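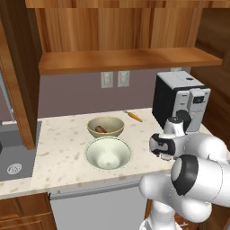 Set-down space is the part of a worktop where a person can put something for a short time without first moving something else. It is usually less than the worktop area shown on a plan, and the difference is greatest near the sink, where plates, pans and food all tend to arrive together. Housing guides normally give the length of the worktop and leave its depth to the standard unit. In use, the two are not treated alike. People fill the front of a worktop and the back of it in different ways, and a dish at the back can stay there through several tasks. In Figure 2 two bowls stand one behind the other near the middle of the counter, and the rear one, wide and shallow with a small brown piece of food lying in it, is set farther back towards the wall. An arrangement of this kind takes up little of the length of the counter but most of the reach from front to back. We call this stacking in depth, and the rest of this section deals with how often residents relied on it and what they said about it.

Stacking in depth in the Zinstead flats

The Zinstead flats have a single worktop along one wall, with the sink at one end and the cooker at the other. The clear run between them is 1,000 mm in every flat. Residents kept a kitchen diary for 9 days in September and were asked to note each time they had to move something before they could carry on with a task. They were not asked to say why, but many did.

The most common entry was a dish of food that was waiting for something else. Rice was covered and left while a sauce was finished, or meat was taken out of the fridge and put aside. These dishes went to the back of the worktop first, and the front was kept for cutting and mixing. When the back was already taken by a kettle, a bread bin or a drying rack, the waiting dish went on the draining board, and the diaries then record that it had to be moved again when someone wanted the tap. A few residents used the top of the fridge, though older residents said they did not like lifting a full dish to that height.

Fixed appliances had a larger effect than we expected. Residents seldom described a kettle or microwave as being in the way, and several left them out when asked to list what was on the worktop. When the same residents were asked to show us where they would put down a hot tray, they pointed past the appliance or reached round it. We take this to mean that an appliance which is never moved stops being thought of as an object and becomes part of the shape of the room. A question about clutter will therefore miss it, and future surveys should ask about appliances separately.

Comparison with Keskin and Bernach

The houses at Keskin have an L-shaped worktop. On paper this gives more surface than the Zinstead layout, but the corner was used mainly for storage. Jars, oil bottles and post were kept there, and residents described it as somewhere to put things they did not want to see. Very little food preparation took place in the corner. The clear run that was left for cooking was close to that in the Zinstead flats, and the diary entries read in much the same way.

Bernach was different. The kitchens there were refitted with a deeper worktop, made by pulling the base units forward from the wall. The length was unchanged. Residents used the added depth at once, and for the most part they used it for waiting dishes, with small appliances pushed right back behind them. They recorded fewer occasions of moving one thing to make room for another. They also raised a complaint that did not come up elsewhere, which was that the wall sockets and the window catch had become hard to reach. Shorter residents mentioned this most. One kept a wooden spoon by the window for pushing the catch.

Cleaning came up at all the sites. A deep worktop is harder to wipe at the back, and where the surface had a speckled pattern residents told us they could not always see crumbs and relied on feeling for them with the cloth. Some liked the pattern for the same reason, as the kitchen looked tidy for longer. We did not test the surfaces and can say nothing about how clean they were.

Limits of the diary method

Diaries were returned by 60 households across the sites. They were filled in by whoever did most of the cooking, so they say little about children or about adults who used the kitchen only for drinks and snacks. Entries became shorter towards the end of the period. Breakfast is thinly covered throughout, and the interviews suggest that this is because people were in a hurry and not because nothing had to be moved. A resident who moved the same dish several times during a meal may have written it down once.

The diaries also depend on residents noticing that they had moved something. Where an action had become a habit, such as lifting a washing-up bowl out of the sink before filling a pan, it was often missing from the diary and was mentioned only when we asked the person to talk us through a meal. For this reason the diaries are read alongside the interviews and are not used by themselves to rank the layouts.

Use in the Eltura guidance

The draft Eltura guidance for small kitchens asks for a minimum length of worktop next to the sink. Our findings support keeping that minimum, and they suggest that a statement about depth should be added to it. We would word this in terms of use: there should be room beside the sink for 2 ordinary dishes to stand one behind the other with working space left alongside them. A designer can check this on a drawing, and a resident can check it by putting the dishes down. Where base units are brought forward to meet the requirement, sockets and window controls should be moved at the same time.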